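Re: [repair-list] Small tools for the lending shelf

Upendo Mushi wrote:

> We have 70 members signed up now and most of them ask for the same
> few things: a drill, a hand saw, something for flat-pack furniture.
> Before we buy anything else for the Mosoti Street shelf, can people
> say what voltage they think we need for the light jobs? Stovora has
> a bundle deal but it is all 18V and I am not sure we want that.
> Also, do we keep lending without a deposit?

Upendo,

I would skip the Stovora bundle. The 18V tools are fine for decking and masonry, but most of what gets borrowed goes out for shelves, hinges and bed frames. A heavy driver strips small screws and people bring back the bits chewed up. Two light drivers would get more use than the whole bundle.

On deposits, I say leave it as it is until the end of February and look again. We lost 2 items last year and one of those was a tape measure.
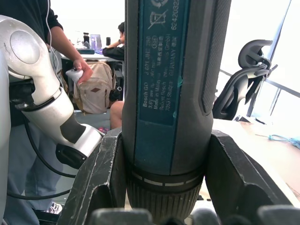

Whatever we buy, I want the details off the label in the lending book before the tool goes out the first time. Last year's entries say things like "small driver, gray" and that is no help when you need a spare part or a charger. Copy the model line and the voltage as printed. For a Bosch GO that means writing "3 601 JH2 280" and "3.6V", and then the serial number, which on that one runs up the edge of the label panel and starts 624203. Put our own shelf number next to it.

The crossed-out bin symbol means it can't go in the household trash when it dies. Dead tools should come back to us and I will take them to the Grutora drop-off with the old batteries.

I can do the book for the existing stock if someone brings me the key. Evenings after 6 are best.

Erasto Rashidi

3 replies
Share 2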